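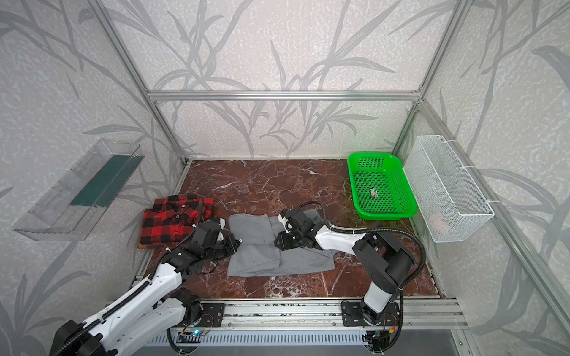
In defense of the boring rectangle

My friend Casimiro rolls everything. Shirts, shorts, the good napkins. He says it saves space, and I've seen his dresser, and okay, it does save space. But then he wears the stuff, and he looks like he slept in a bus station!

I'm a folder. I want a flat rectangle with the collar on top, so I can see which shirt it is before I go digging. Plaid flannel folded into a neat stack is one of the nicer sights in a house, if you ask me (and Casimiro never does). You get the button, a bit of collar, all those red and black squares lined up more or less straight.

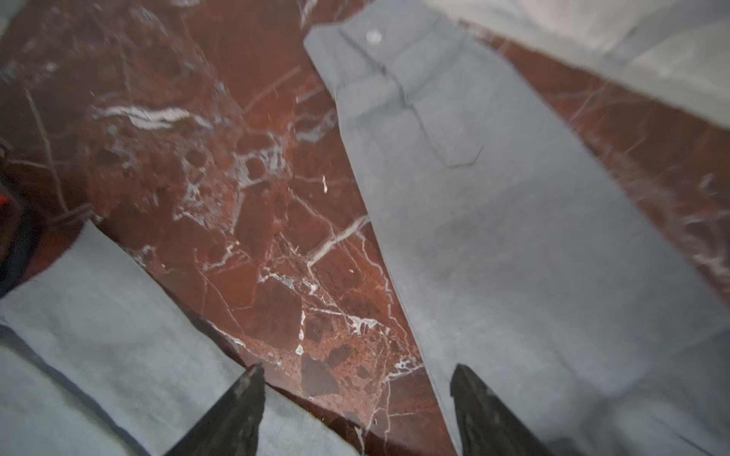

And you need a real surface for it. I spent years folding on the bed, which sags, so every sleeve slid toward the middle. Now I use the counter. It's hard and smooth, and you can push the creases out with the side of your hand. Button-ups go face down, sides in, sleeves back, then up from the hem. Gray shorts are even easier — in half, seams together, done.

The lazy part of me used to save it all up for one giant pile in August heat, 60 pieces at a go, and then of course I'd quit halfway and live out of the basket. Don't do that. Do one small basket while the coffee's brewing.

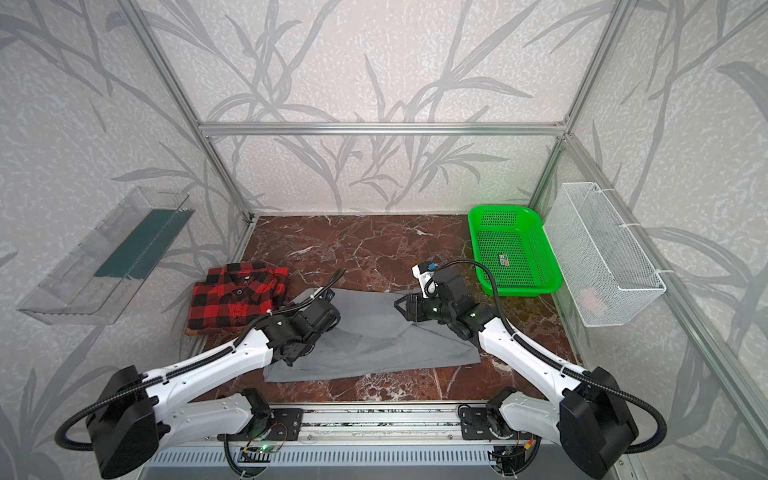
My other gripe is with those folding boards people keep buying. I had one. It made every shirt the same width, fine, but it was one more thing to store, and I was forever hunting for it. Two hands and a flat spot work just as well on a T-shirt, and better on anything thick. Flannel fights the board. On the counter you just lean on it a little and it stays put.

Casimiro can have mine if he wants it. He'd probably roll it.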